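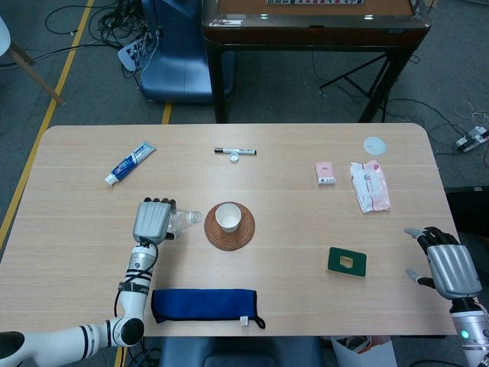 Slavica Begović learned to sharpen a scythe before she learned to ride a bicycle. Her grandfather kept four of them on pegs in the barn, and the smallest was cut down for her when she was eight. She now runs Kindent, a two-room workshop that sells long-handled scythes and grass hooks to people with more lawn than they want to mow by machine. When we sat down to talk, she drew the angle of a blade with her finger on the tabletop, a pale wood-grain one with rounded corners, and ran the finger along the curve of one corner to show how the edge should meet the grass. "Flat and around," she said. "People want to chop. You never chop."

Kindent started with a complaint. Begović had moved from the country to a house on a sloping lot outside the city, and the lawn service would not take its mower past the plum trees. She bought a scythe at a farm supply store and hated it. The blade was stamped steel, too hard to peen, and the handle had been made for someone a foot taller. She drove home to her family's village in August, took one of the old scythes off its peg, and cut the whole slope in two mornings.

Neighbors stopped to watch. Three of them asked where she had bought it.

The blade was a Nedeljković, forged in a shop that had closed when its owner retired. Begović spent most of that winter looking for someone who could make a similar one. She found Borislav Tomić, a smith who was making gate hinges and fireplace tools and had not hammered out a scythe blade since his apprenticeship. His first six were too heavy. The seventh had a good weight but cracked at the heel when she hit a root. He changed the steel and kept going.

"I told her it would take me a month," Tomić said. "It took me until the next hay season."

A finished blade now goes through his hands several times. He draws out the bar, sets the rib along the back, hammers the curve into the belly, and tempers it soft enough that the owner can thin the edge cold with a small hammer. Mass-market blades are often ground instead, and a ground edge wears away faster. A peened one can be brought back many times over, and there are Nedeljković blades still cutting that are older than the people swinging them.

Handles are a separate trade. Kindent's come from Dušan Stojanović, who works in ash and will not use anything else. He asks every customer for three measurements: floor to hip, floor to chin, and elbow to fingertip. The lower grip is set at the hip and the upper one is a forearm above it. He has sent handles back to his own bench over half an inch.

Last year the workshop shipped 301 scythes. Of those, 239 went to people who had never used one, and that changed the business more than anything else. Begović had expected orders from farmers. She got orders from a school with an orchard, from couples with a meadow and no tractor, and from a retired surveyor named Gunārs Toom, who mows the banks of a drainage ditch behind his house and has talked most of his street into helping.

Toom has owned three string trimmers. The last one is still in his shed. "It weighs more, it's loud, and I was always out of line," he said. He mows early, while there is dew on the grass, and stops every few minutes to run a stone along the edge. The stone rides in a water holder on his belt, made by a small firm called Hekar out of zinc sheet. He used a soup can for the first season and says it worked about as well.

Beginners were also the source of most of the returns. They came back with bent tips, mostly from fence posts and rocks, and with edges hammered into waves. Begović hired Snežana Radulović to teach a day course on a rented field at Fimmont, where the grass is left long on purpose. The morning is spent sitting down, peening. Nobody swings a blade until after lunch.

Radulović teaches the stroke without a scythe at first. Students stand with their feet apart and shift their weight from right to left, turning at the waist, arms nearly still. Then they try it with the tool, taking a strip of grass no wider than a hand. The common mistake is lifting the blade at the end of the swing. She walks beside them and says "down" until they stop doing it.

The course takes 30 students a season and fills by spring. A Kindent scythe with a fitted handle costs 400 dollars, and the wait is currently ten weeks. Begović has been asked to bring the price down with a bought-in blade and has turned the idea down twice. She would like a second smith. Tomić has an apprentice who started in the fall and has made two blades so far. One of them is good enough to sell, and Begović has put it on her own handle to find out how it does on the slope behind the plum trees.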